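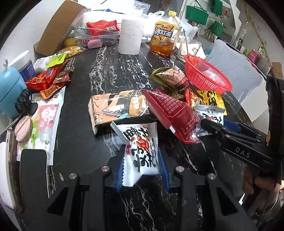 A gripper holding a small packet of peanuts on a crowded table.

Can a Machine Tidy the Snack Table?

Picking up a bag of peanuts is easy for you. You look at it, reach out, pinch, and lift. The whole job takes a second, and you can talk to a friend while you do it. For a machine, the same job breaks into many smaller problems. Engineers have solved some of them. Others are still open.

Problem one: finding the packet

A robot sees through cameras. A camera does not know what a packet is. It only measures light and color at many tiny points. A computer program has to work out which points belong to the peanuts and which belong to the bag behind them.

Shiny packaging makes this harder. A bright spot on a wrapper is a reflection of a lamp or a window, and it moves when the camera moves. Clear plastic is worse, as the camera sees straight through it to the table. A polished table adds reflections of its own.

Problem two: holding on

Your hand has five fingers and skin full of nerves. Many robot grippers have two fingers and no skin. The fingers close from both sides, like tongs. Soft pads with ridges help them grip without slipping.

How hard should they squeeze? A full bottle of tea needs a firm grip. A bag of chips needs a light one, or the chips turn to crumbs. A person knows this before touching the bag. A robot has to learn it or be told.

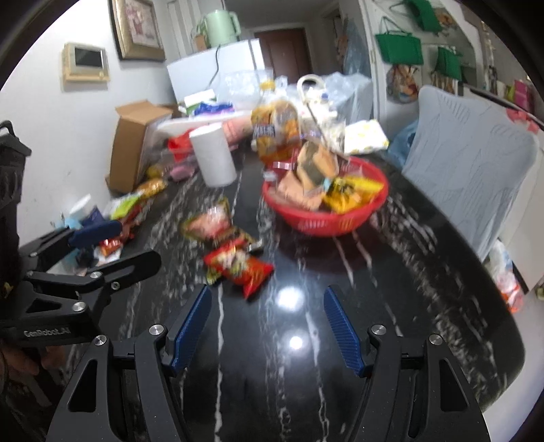 Problem three: deciding what goes where

Suppose the job is to put the snacks in a basket. The robot must pick an order. If it pulls a bag from the bottom of a pile, the pile slides. If it drops a heavy item on a light one, something gets crushed. It also has to know what not to move. A roll of paper towels is not a snack, even when it stands right next to one.

Every home is different, too. Baskets come in different shapes, and people leave them in different places. A robot that has practiced in one kitchen may fail in the next.

How robots practice

One way to teach a robot is to show it. A person holds a gripper in each hand and does the chore with those grippers. Cameras on the grippers record each move. A computer then studies the recordings and looks for patterns.

One showing is not enough. At the Stoica workshop in Sandalness, Rodica Anghel's group recorded roughly 2,000 tries at a single chore, packing a basket. Each try lasted 30 seconds or less. The group used 16 kinds of packet, some stiff and some floppy.

The trained robot did well with boxes. It did poorly with half-empty bags, which fold when pinched.

So, can they do chores yet?

Some, in some places. Factory robots have moved parts for many years, but those parts are usually the same size and arrive in the same spot. Robot vacuums clean floors, though a sock can stop them.

Clearing a messy table is a harder job. Robots can do it in tests, usually slowly and with mistakes. Doing it in any home, on any day, with no one standing by, is still being worked on.

Words to know

Gripper: the part of a robot that holds things.
Sensor: a part that measures something, such as light or pressure.
Training data: the recordings a computer learns from.

Try it yourself

Take two wooden spoons, one in each hand. Use them to move a sealed bag of chips, an apple, and a sock into a bowl. Write down how many tries each one takes. Then do it again with one eye closed and compare the numbers.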